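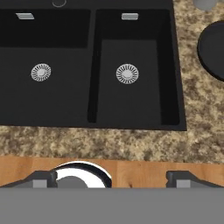 A black double sink set in speckled granite.

Fiction > Short Stories > The Dining Room at Hamann

4 min read

The Inspectorate of Public Tables wishes to place on record the circumstances in which the dining room at Hamann lost its second star.

The establishment had held 2 stars for 14 years. Its honours were displayed in the vestibule beside the coat check, and patrons travelled from as far as Dollent to sit beneath them. The menu was short. The barley soup was regarded by this office as the standard against which all other soups in the district were to be measured, and a sample was measured each August.

In the year in question the inspector arrived unannounced, as the regulations require, and was greeted by title. A table had been laid at the window. The inspector noted the breach and sat down.

The soup was brought. It was found to be correct in colour, correct in temperature and correct in flavour. The inspector then observed that the adjoining table, occupied by an elderly woman in a grey coat, had been served a different soup from the same tureen. Steam rose from it in quantity. The woman wept a little as she ate and asked for more bread.

Under the Berkico Protocol an inspector may request any dish being served to any patron. The request was made. The head waiter replied, with every courtesy, that the dish was not available to the Inspectorate – it had been made for people who were hungry.

The inspector put it to the head waiter that hunger was not a category recognized in the guide. The head waiter agreed that this was so and cleared the plates.

The report was filed that evening from the hotel at Brollulico. It recommended the removal of one star for inconsistency of service, and the recommendation was adopted without debate. The inspector's expense claim, submitted separately, included a return rail fare to Hamann for the following week, a heel of bread and one bowl of soup, for which no receipt was attached.

The claim was refused. The inspector has since applied for unpaid leave, and it has been granted.

Filed under Fiction
12 shares | 3 comments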